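How to Align Two Hand-Held Grippers Before Training a Policy

This page covers the alignment step we use in Handov, our pipeline for learning two-handed tasks from hand-held gripper recordings. It assumes you have already calibrated the cameras and can read poses from the marker cubes. If you haven't, do that first and come back.

The method is simple. A person does the task with a gripper in each hand. We recover the path of both grippers, put them in one shared coordinate frame, and train a policy on the relative motion between them. Most of the failures we saw in early runs came from the shared frame. The policy itself was fine.

What you need

Two grippers with a marker cube on each
A head-mounted camera with known intrinsics
The cube geometry file for each gripper
The Handov scripts, version from September or later

Step 1. Check the cube geometry

Each face of a cube has its own marker IDs. Open the geometry file and compare the IDs with the printed faces. Left and right must not share any ID. A swapped file will still give you poses, and they will look smooth, so don't rely on the plots to catch it.

Step 2. Record a start pose

Stand facing the object, hold both grippers out in front of you, and keep still for 45 frames. Both cubes should be in view of the head camera for the whole of this period. Look down enough that the cubes sit well inside the image, away from the corners where lens distortion is worst.

The start pose matters more than its exact shape. Arms can be a little bent and the grippers don't have to be level with each other. The script takes the median pose of each cube over the still frames and uses those two values to set the left-to-right transform.
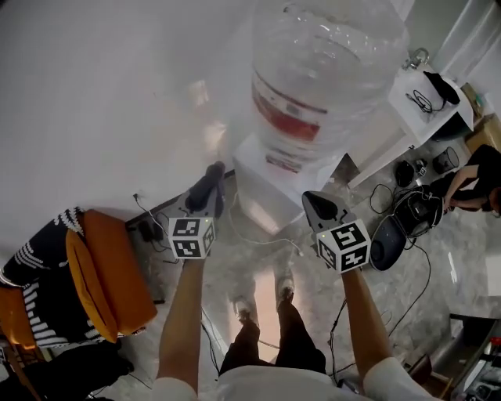 Why not use a separate tracking system for each gripper and skip the shared frame?
Two separate trackers drift apart over a long recording, and the policy learns that drift as if it were part of the task. A single frame taken from the head camera keeps the error between the hands small even when the error against the room grows.

Step 3. Run the alignment

Run align_pair on the session folder. It writes one file with the transform and one with the residual for each frame. Read the residual file before going further. A few high values at the start are normal while the person settles. High values spread through the still period mean the person moved or a cube face was blocked. In either case, record the start pose again. Trimming the bad frames by hand gave us worse results than recording again.

Step 4. Cut the session into episodes

The splitter looks for the moment both grippers return to the start pose. Our current set has 2282 episodes after splitting. We dropped 545 more in which one cube was lost during contact with the object. We tried filling those gaps by interpolation, and the policy learned to slide through contact without closing the jaws, so we now leave them out.

Step 5. Train

Use relative actions for both hands and include the left-to-right pose as an input. This second part is easy to miss in the config, where it is off by default (pair_pose: false). We train for 3000 steps as a quick check before starting a full run. If the grippers cross or collide in the replay at that point, go back to Step 3 and look at the residuals again.

Known problems

Fast wrist turns hide both marked faces of a cube at once. Slow down on turns or add a marker to the back face.

Glare on a printed face can wipe out a marker. Matte paper helped us. Changing the exposure helped less.

The splitter misses episodes when the person walks between attempts. Pass the --walk flag to make it use gripper distance only.

The pair_pose input was Florian Gautier's suggestion, and he maintains the alignment script. Send bug reports to him with the residual file attached.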